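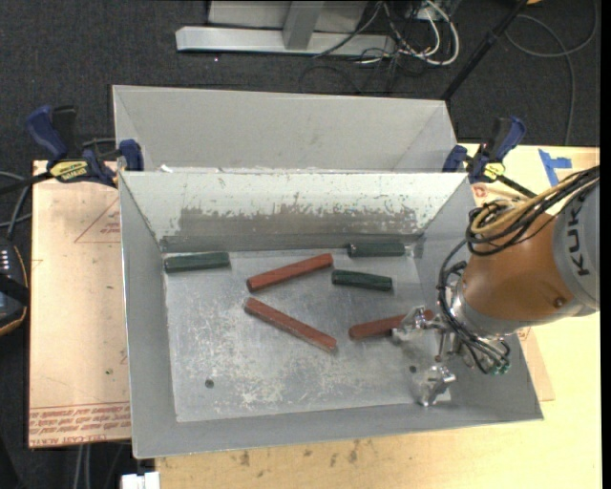 Borislav Babić has objected that a bin-picking score tells a buyer more about the bin than about the hand that reaches into it. The objection is quoted in most later writing on the **Demton bar test**, and the test's defenders have never fully answered it.

The **Demton bar test** (also *two-bin bar test*, or simply *Demton*) is a procedure for comparing robot grippers. An arm picks short bars out of an open sheet-metal bin and sets them down in a second bin clamped against it. It was drawn up at Usosville in 2016 and is mostly used to compare two-finger grippers on the same arm. Claims that it can rank arms, cameras or controllers are disputed.

## Procedure

The bars are tipped into the first bin and left as they fall. The operator may not straighten them. Each gripper is given 36 attempts, and the bin is refilled whenever it is emptied. An attempt counts as a success if a bar leaves the first bin and comes to rest in the second. Dropping a bar back into the first bin is a failure, as is lifting two at once, although the second rule was added later and some published results ignore it.

The bins are fixed to the tabletop and to each other with ordinary bar clamps. The written procedure does not say how tightly. Blagoje Kolev has pointed out that a bin with a little give in it will forgive a finger that comes down too low, while a rigid one will stop the arm. Two laboratories following the same text can therefore be running different tests.

Bars come in more than one color, usually green and red. Color plays no part in scoring under the original rules. A variant in which only one color may be picked is described in the appendix to the 2018 revision, and it is the version most often shown in sales material.

## Equipment

No particular arm is required. Published runs have used arms from several makers, KUKA among them, and the text asks only that the same arm be kept for every gripper in a comparison. Cables and air lines are left to the operator. This has turned out to be a weak point: a heavy bundle looped over the wrist limits how far the hand can turn, and a gripper that needs more lines may score worse near the walls for that reason alone. The standard report form has no box for it.

Camera position is also left open. In the Usosville runs the camera was fixed and did not travel with the arm. Results taken with a wrist camera are sometimes printed in the same table, with no note.

## Known difficulties

Most of the trouble comes from a few recurring situations:

- A bar lying flat along a wall or in a corner leaves no room for the outer finger.
- Bars that meet at a narrow angle can be pinched together.
- Scuffed metal floors throw uneven reflections, and the vision software may read a worn patch as an edge.
- Holes in the bin floor can be mistaken for the dark end of a bar.

The procedure treats all four as part of the test. Zorica Dimitrov takes the opposite view. She argues that wear should be recorded, or the bins replaced on a schedule, and that a result from an old bin has no business beside one from a new bin. No replacement schedule has been adopted.

## The Trajkovski comparison

The best-known use of the test is the Trajkovski comparison, run in February 2019, in which eight grippers were tried on one arm. The summary announced a clear winner. The full table is less helpful to that claim: the leading gripper cleared the middle of the bin without trouble and then failed repeatedly on the last bars against the walls, where two cheaper models did better. Since refilling was left to the operator's judgment, it has been suggested that the leader simply met fewer hard picks. The logs that would settle the question were not released.

Snežana Berisha repeated part of the work at Greltusby with four of the same grippers. Her ranking differed from the original in every position but the last. She declined to name a winner and wrote that the gaps between the top three were smaller than the gap between two runs of the same gripper on different mornings.

## Reception

The test is cheap and quick to set up, and this accounts for much of its popularity. Ginevra Piras, in a note dated April 13, 2023, recommends it for spotting a bad gripper and advises against using it to choose between good ones. Suppliers have been slower to accept the second half of that advice.

Attempts to stretch the test to controllers have produced little. Cycle time is reported in some tables, but the start and end points of a cycle are not defined, and figures from different sites cannot be compared.

## See also

- Bin picking
- Parallel-jaw gripper
- Repeatability
- Greltusby rerun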